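Bench diary: the left wrist, again
Nhung Huỳnh, Sturkdale, May

Up before six and in the workshop with the kettle on by seven, which tells you how much I wanted to get back to it.

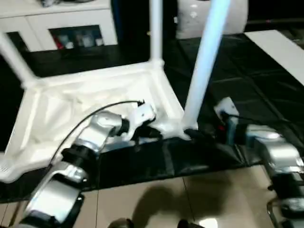 The left wrist has been my whole week, and today it finally got the proper going-over it deserved. We have 86 hours on this set of fingers now, all of them lifting, tipping and turning furniture, and the grip had started to creep. You would close on something, see the force number settle, look away to write it down, and when you looked back the number had drifted down on its own. With a box you'd hardly notice. A plastic chair turned upside down is far less forgiving, with the left gripper pinched on the rim of the seat and all that leg sticking up in the air waiting to swing if the pinch gives. So the chair is my favourite test piece! It also shows off the cable, that thin black one that loops over the left arm and plugs in at the top of the gripper, and the cable is where I started.

I'd always routed it tight along the arm because it looked tidy. Thu Hứa had a look at it last month and told me (kindly, but with the face) that tidy was costing me. When the wrist rolled to the end of its travel the cable went taut and pulled on its connector, only a little, but it did it on every single roll. She had me let out a great big slack loop and hold it at one point only. It looks scruffy and I love it. I rolled the wrist from stop to stop by hand with the power off, watching the plug the whole time, and it didn't so much as twitch.

Then on to the fingers. Took the left gripper off (four screws, the one nearest the elbow side is always the stiff one, write it on the wall) and laid everything out on a clean cloth. The pads had gone shiny. There's a dull, slightly grabby feel to a new pad and these had none of it left at the tips, though further back they were nearly fresh. That made me laugh out loud, all alone in there, as it meant I'd been picking everything up with the very last bit of the finger. All that lovely pad and I was using a sliver of it!

Cleaned them with a damp cloth first, then a wipe of alcohol, then let them stand while I did the fingers themselves. There was a fine white dust packed into the hinge, chair plastic I suppose, or floor, and I got it out with the soft brush and a wooden toothpick. I don't blow it out any more. I did that in the winter and spent an evening finding out where the dust had gone.

Put the pads back the other way round so the good end is at the tip. It's a cheat, and they'll need replacing soon whichever way they face, but the spares from Meritz aren't here yet and I wasn't going to sit on my hands until they came.

Mid-morning, zeroing. For anyone new to the diary, the Gurnell has two arms and each of them has to be told where "closed" is after the gripper has been off. You bring the fingers together slowly with nothing between them, let them touch, back them off a hair, and tell the controller that's home. I did it twice and got the same figure both times, and then I did it a third time for the pleasure of it. After that the feeler gauge went in at the tips and at the root. Last time the tips were touching while you could still see daylight at the root, and I'd put it down to wear. Today they met almost evenly all the way along. I think one of those four screws had been in crooked since I last had it apart. My fault, then, and a very cheap thing to put right, so I'm counting it as good news.

Oh, and the mat. I went back and forth for ages about whether to keep the black mat down over the tiles. It creases, and I'm forever smoothing it. But the tiles are slippery under plastic and the chair used to skate off as soon as a finger touched it, and then you're measuring the floor instead of the gripper. Mat stays. I did pull it straighter after lunch and taped the far edge.

Lunch was the noodle thing from the Ngô place, eaten standing up.

In the afternoon I went over to the right arm, which has been the good child all year and so gets ignored. Nothing dramatic to report. I wiped down the joint collars, checked each bolt with the small torque wrench, and found one at the elbow that took nearly an eighth of a turn before it clicked. That's more than I like. I've put a stripe of paint pen across every bolt head and on to the metal beside it, so from now on if one moves I can see it by walking past. Thu does this on everything she owns, including her bicycle, and I have come round to it completely.

Backlash next, which I look forward to more than is reasonable. Dial gauge on its stand, plunger resting on the finger, joint held, and then you push and pull gently with a fingertip and watch the needle. The left wrist roll was the one I was dreading. It was fine! There's a tiny bit more play than the right, but it's had the harder life, and it hasn't grown since I last wrote it down in April. I read the April page three times to be sure I was in the right column.

So the creep was never in the gears. I'd half persuaded myself it was, and I'd priced up a gearbox, and I'd been going about with that figure in my head like a stone in a shoe. What I think now is shiny pads, plus fingers that weren't meeting square, plus a plug being tugged on every roll so that the force reading wobbled for reasons of its own. I can't say how much each one put in, having changed all three in a day. Thu will have words about that. She'd have changed one, run it, changed the next. She's right and I'd do the same again, I was having far too nice a time.

Late afternoon I set the long run going on a block of foam: close, hold, open, close, hold, open. I want more than 1000 of those before I believe anything. I sat with it for the first stretch with my tea and my notebook, listening. You do get to know the noise. There's a little dry tick the left hand used to make just as it let go, and I couldn't hear it. I had the radio off and the window shut and my head practically in the machine (powered down for that bit, before anybody writes in, I paused it and moved the fingers by hand) and there was no tick. I do hope that was the dust.

Jobs left over:
Grease for the left elbow, the small tube, the big one is the wrong stuff.
New label for the emergency stop, the old one has faded.
Chase the Meritz spares.
Copy the new zero figures on to the card inside the cabinet door, both arms, in pen.
A proper clip for the cable instead of the bit of hook tape.
Try the grip 5 mm further in on the chair rim, so that the pads get used along more of their length.

That last one is tomorrow's treat. It means changing the approach so the wrist comes in flatter, and I've got an idea for it that I scribbled on the back of the noodle receipt. If I can keep the palm from bumping the ribs under the seat there should be loads more pad to work with, and then the poor tips can have a rest.

Home at half past seven, dust on both knees, very happy. Left a note on the controller for Thu saying please don't stop the run, and then went back in to underline it.

Comments

paintpenconvert
The stripe on the bolt heads is the best thing I've ever been talked into. Use a colour you can see under your worst light, though. I did mine in dark green and may as well not have bothered.

Oswin
How much slack did you leave in the loop? I've got the opposite trouble, mine catches on things when the arm reaches low.

Nhung
Enough to get my hand through flat. If it's snagging I'd try moving the one fixed point further up the arm before you shorten it. Mine is up past the elbow and that made a huge difference.

Thu H.
I did not stop the run. I do have words about changing three things at once. Also your small tube of grease is in my drawer, sorry.

marrowbone
Been turning pads end for end for years and always thought I was being mean with money. Glad to have company. Do you mark them, so you know which way round they've been?

Nhung
A dot of pen on the back, two dots once they've been turned. Two dots and shiny, in the bin they go!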